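# Teaching a Robot to Hold a Brush 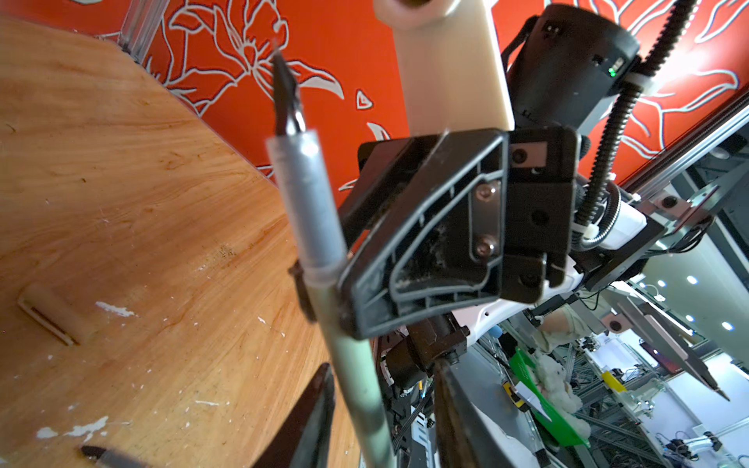

*A calligraphy brush in the gripper, bristle tip up, at the Karam bench.*

Ask the lead demonstrator at Karam what she does all day and she holds up her right hand, thumb and forefinger pinched together. "This," she says. "I pick things up so the arm can learn to pick things up. I've had this job for two years and I still think it's the best one in the building."

Karam is a small workshop in Redden that records people showing robots how to do handwork. Some of that is dull stuff, like stacking and sorting. The brush project is her favorite, and she lights up as soon as it's mentioned.

"A brush is such a good teacher! With a block, you close the fingers and you're done. With a brush you can have a perfect grip on the handle and still make an awful line, since the part that touches the paper bends. You have to care about the angle, and how fast you're coming down, and when you start to lift. All of that has to come through my hands and into the recording."

There are two ways of getting it there. In the first, she takes hold of the arm itself and leads it through the stroke while the motors go slack. In the second she sits a few feet away with a smaller copy of the arm, made by a supplier called Nurkeo, and whatever she does with the small one the big one does too.

She started out sure that leading by hand would win. "It feels so natural. You're right there, you can feel the weight. But you're also pushing a whole arm around, and you can see that in the strokes. They come out sort of heavy, like somebody writing in mittens. And my sleeve kept getting in the camera view." With the small arm she gets a lighter touch, though it took her a long time to stop leaning into it. "You don't feel the paper. You have to watch for it. The bristles start to spread and that's your cue, so now I look at the tip the way you'd look at the road."

The camera by the gripper matters more to her than the one overhead. She does most of her practice runs looking only at that view on a monitor, with her back half turned to the table. "If I can't tell what's going on from there, how is the robot supposed to? I made a rule for myself. If I had to peek, I throw the run out."

She throws out plenty. The brush set stands at 1,630 kept runs, and on a good day she adds 80. A run is one pickup, one stroke and one return, and she records in batches of 8 with a break after each. She has tried longer batches. "By the tenth or so I get lazy. I start doing the same stroke from the same spot, and it looks neat, and it's no use to anyone. You want the brush a bit crooked. You want it too high in the fingers sometimes, so there's a fix in there for the robot to see."

Those fixes are the part she talks about longest. Early on she was asked for clean runs only, and the arm that learned from them did fine until the handle slipped, at which point it carried on drawing with the brush tilted over as if all was well. So she recorded around 50 runs that began with a bad grip and showed the way out of it: stop, set the brush back, take hold again. "The first time it did that without me, I yelled. I really did. It stopped halfway down and went back and got a better hold, and I thought, I know that move, that's mine."

Could she tell her own runs from someone else's? She says yes, right away. A colleague who also records for the project lifts the brush early at the end of a stroke, and she drags hers a little. The arm now does something in between. "It has handwriting, and it's partly my handwriting. I don't even write that nicely!"

The strokes so far are single ones, horizontal and vertical, with a dot that she calls "the hardest thing we do, by a mile." Next on the list is a character with several strokes, where the arm has to go back for ink partway through. Rekonmont, the company paying for the work, wants to know whether what the arm learns with a brush can carry over to touching up paint on small parts. She wants to know that too, but she has her own goal first.

"My grandmother's New Year card," she says. "One big character, done by the arm, with nobody touching the controls. I've told her it's coming in December. She's asked me twice whether the robot knows how to wash the brush afterward, and I had to say no, Grandma, that's still me."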